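업무 안내 자료실
부품 배치 작업용 배치지 만들기와 사용 방법

개정일 2019-06-20
작성 후마이라 시알(Humaira Sial), 검토 우르밀라 마우리야(Urmila Maurya)
적용 범위: 스타데오(Stadeo) 조립실습동 및 프루드홀름(Prudholm) 분관의 탁상 작업대

1. 목적

본 안내는 소형 부품을 작업대 위에서 정해진 위치에 올려놓는 작업에 사용하는 종이 배치지의 제작, 설치, 사용 및 보관 방법을 정한 것이다. 배치지는 부품의 출발 위치와 도착 위치를 한 장의 종이 위에 함께 나타내어, 작업자가 바뀌더라도 같은 조건에서 작업을 반복할 수 있도록 하는 데 쓰인다. 지난 3월 개정 전까지는 작업대 상판에 직접 테이프를 붙여 위치를 표시하였으나, 테이프 자국이 남고 교체할 때마다 위치가 달라지는 문제가 있어 종이 방식으로 통일하였다.

기존 테이프 표시가 남아 있는 작업대는 배치지를 사용하기 전에 표시를 모두 제거하여야 한다. 제거가 어려운 경우에는 해당 작업대를 다른 용도로 돌리고 실습동 사무실에 알린다.

2. 준비물

흰색 무지 용지. 무광 용지를 사용하며, 광택지와 코팅지는 사용하지 않는다.
검은색 세필 펜. 수성 펜은 번질 수 있으므로 유성 또는 안료 잉크 펜을 권장한다.
길이 300밀리미터 이상의 금속 자와 직각자.
재접착이 가능한 저점착 테이프.
배치할 부품 한 벌. 오소(Oso) 부품함에 들어 있는 것을 그대로 사용한다.

용지는 접힌 자국이 없는 것을 고른다. 말려 있던 용지는 평평한 판 아래에 하룻밤 눌러 둔 뒤 사용한다. 모서리가 들뜬 용지에 핀을 세우면 쉽게 넘어지며, 작업 중에 종이가 밀리는 원인이 된다.

3. 배치지 그리기

용지를 세로로 놓고 중앙에 가는 세로선을 한 줄 긋는다. 이 선을 기준으로 왼쪽은 부품을 미리 놓아 두는 대기 구역, 오른쪽은 부품을 옮겨 놓는 배치 구역이 된다. 선은 가늘고 연하게 긋는다. 굵은 선은 배치 구역의 표시와 혼동될 우려가 있다.

배치 구역에는 핀을 놓을 자리마다 작은 사각형을 그린다. 사각형의 한 변은 20밀리미터로 하고, 네 모서리가 완전히 닫히도록 그린다. 모서리가 열려 있거나 선이 겹쳐 삐져나온 표시는 위치를 판정할 때 기준이 모호해지므로 다시 그린다. 사각형 안에는 번호나 기호를 적지 않는다. 번호가 필요한 경우에는 용지 뒷면에 배치도를 따로 그려 둔다.

대기 구역에는 표시를 그리지 않는 것을 원칙으로 한다. 다만 처음 작업하는 사람을 위한 연습용 배치지에는 연필로 부품의 바깥선을 옅게 그려 둘 수 있으며, 이 경우 용지 상단에 연습용임을 적는다.

4. 작업대에 설치하기

작업대 상판은 어두운 색을 사용한다. 흰 용지의 가장자리가 뚜렷하게 구분되어 종이가 움직였는지를 쉽게 확인할 수 있다. 밝은 색 상판을 쓸 수밖에 없는 때에는 짙은 색 깔개를 먼저 깔고 그 위에 용지를 놓는다.

용지는 긴 변이 작업자의 앞에서 뒤로 뻗도록 놓는다. 작업대 한가운데에 두되, 양옆에는 손이 드나들 여유를 남긴다. 용지가 약간 비스듬히 놓이는 것은 허용하나, 작업이 시작된 뒤에는 각도를 고치지 않는다. 고정할 때에는 저점착 테이프를 짧게 잘라 용지 밑면에 붙이며, 윗면에는 테이프를 붙이지 않는다.

5. 부품 놓기와 옮기기

대기 구역 위쪽에는 가운데 구멍이 있는 둥근 부품을 먼저 놓고, 그 아래에 핀을 세운다. 둥근 부품은 돌출부가 위쪽을 향하도록 방향을 맞춘다. 핀은 서로 닿지 않게 세우고, 손가락이 옆 핀을 건드리지 않고 들어갈 만큼 간격을 둔다. 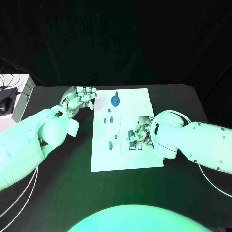 작업 안내 제3권 제21호

핀을 옮길 때에는 한 번에 하나씩만 잡는다. 핀의 몸통을 잡아 수직으로 들어 올린 다음, 사각형 표시 바로 위까지 옮겨 천천히 내린다. 종이 위에서 핀을 끌어서 위치를 맞추어서는 안 된다. 종이가 함께 밀리면 나머지 표시의 위치까지 모두 어긋나게 된다.

한 손이 핀을 옮기는 동안 다른 손은 용지를 누르지 않고 종이 위로 살짝 띄워 둔다. 전선이나 케이블이 작업대를 지나는 경우에는 용지 위를 가로지르지 않도록 바깥쪽으로 정리하고, 늘어진 부분이 세워 둔 핀에 닿지 않는지 확인한다.

핀이 넘어진 때에는 작업을 멈추고 넘어진 핀만 원래 자리에 다시 세운다. 배치 구역에서 넘어진 핀은 대기 구역으로 되돌린 뒤 처음부터 옮긴다. 핀이 용지 밖으로 굴러 나간 경우도 같다.

6. 결과 확인

핀의 밑면 전체가 사각형의 선 안쪽에 들어와 있으면 바르게 놓인 것으로 본다. 밑면이 선에 걸친 것은 다시 놓아야 하며, 선 밖에 놓인 것은 기록지에 실패로 적는다. 확인은 반드시 바로 위에서 내려다보며 한다. 비스듬히 보면 핀의 높이 때문에 위치를 잘못 판단하기 쉽고, 핀의 그림자를 표시선으로 착각하는 일도 있다. 조명이 한쪽에서만 강하게 비치는 작업대에서는 특히 주의한다.

같은 배치를 3회 연속으로 바르게 마치면 다음 배치지로 넘어간다. 중간에 실패가 있으면 횟수를 처음부터 다시 센다.

7. 배치지의 교체와 보관

다음 중 하나에 해당하는 배치지는 새것으로 교체한다.

사각형 표시의 선이 닳아 끊긴 경우
용지에 접힌 자국이나 눌린 자국이 생긴 경우
모서리가 들떠 평평하게 펴지지 않는 경우
기름이나 물이 묻은 경우

사용을 마친 배치지는 저점착 테이프를 떼어 낸 뒤 차우다리(Chaudhary) 서류함의 평면 서랍에 펼쳐서 보관한다. 말거나 접어서 보관하지 않는다. 부품은 부품함에 되돌려 넣고, 둥근 부품과 핀을 서로 다른 칸에 나누어 담는다. 부족한 부품이 있으면 부품함 안쪽의 점검표에 적고 다음 사용 전까지 보충을 요청한다.

배치지를 복사하여 사용하는 것은 허용하되, 복사기의 배율이 원본과 같은지 확인한 후 금속 자로 사각형 한 변의 길이를 다시 재어야 한다. 복사본을 다시 복사한 것은 사용할 수 없다.

8. 문의

양식 및 표시 규격에 관한 사항은 작성자에게, 작업대 배정과 용지 수령에 관한 사항은 실습동 사무실에 문의한다. 프루드홀름 분관에서는 분관 접수대에서 용지를 수령할 수 있다.

관련 문서: 부품함 점검표 작성 요령, 탁상 조명 설치 기준, 작업 기록지 양식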